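4.3 Pose loss during box handling

The Burnau task looks forgiving on paper: one operator, two hand-held grippers, a folding box on a small round table. We had expected the trouble to lie in the grasp. Of the 230 demonstrations we replayed, 13 failed, and in 7 of those the logged pose of one gripper jumped while the operator's hands, by every other measure, did not. The vendor's manual for the Mudaliar tracker calls such jumps "recoverable." We are not persuaded. A policy trained on them has no way of knowing that the jump never took place.

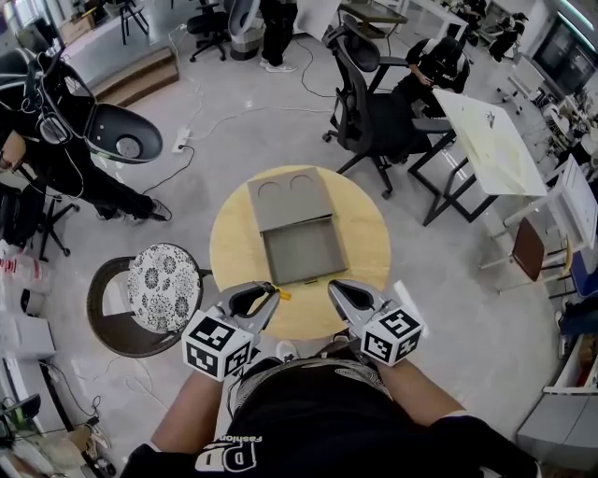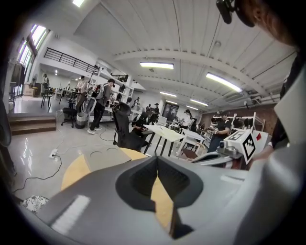 Figure 6. Box task at the round table. First: head view, with a marker cube on each gripper. Second: view from a camera on a gripper, with a marker of the other assembly at right.

Two explanations were offered at review. The first blames marker occlusion when the hands come close together – plausible, but four of the jumps came with the hands well apart. The second blames glare from the ceiling lights. Veronika Hollenstein reran the Vokholm filter with a stricter threshold, and it removed five of the jumps along with 734 frames of good data. We do not count that as a fix. Until the cause is known, we would not replay these logs on an arm with a person in reach.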